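Home | Topics | Flood and Storm | Local Help | Log in

Creek gauge went down but the street is still flooded?

Posted by Ifeoma Bassey, 2 August 2024

We are on the low side of Jiltville, 11 houses from the creek. The county page says the gauge at Sial Bridge crested overnight and has dropped since. The water on my street has not moved. It is still over the curb and up to the second porch step. Is the gauge wrong, or is there something else going on? I'm trying to decide whether to go back to my sister's for the weekend.

3 replies | 17 people found this useful

Panagiotis Nikolovski

The gauge is probably fine. Sial Bridge is upstream of you, so the crest passes there first. Your street also drains through the Virkach Road culvert, and that has a flap on the creek end. While the creek is higher than the pipe, the flap stays shut and the rain that fell on your side has nowhere to go. In the December flood it took 38 hours after the crest before the low blocks started to drain. Put a piece of tape on the porch post at the water line and check it every few hours. Call public works if the creek is clearly below the pipe and the tape shows no change, as the flap may be jammed with brush.

I would go to your sister's. Turn off the power at the main first, but only if you can get to the panel without standing in water.

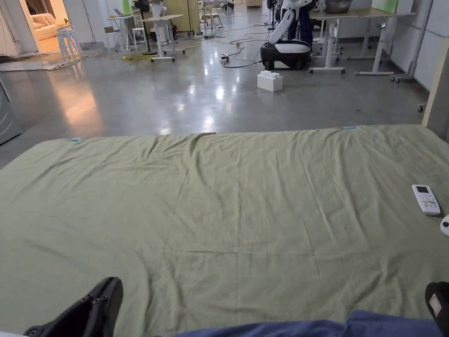
stekell_resident

Same thing on our block. Ours was gone by Sunday last time.

Porchlight72

Don't drive through it. The road edge by the culvert washed out before and you can't see it under the water. Go out the Stekell Avenue end, it's higher.

Share (11) | Comments closed

Get local storm updates by email. Sign up for our newsletter.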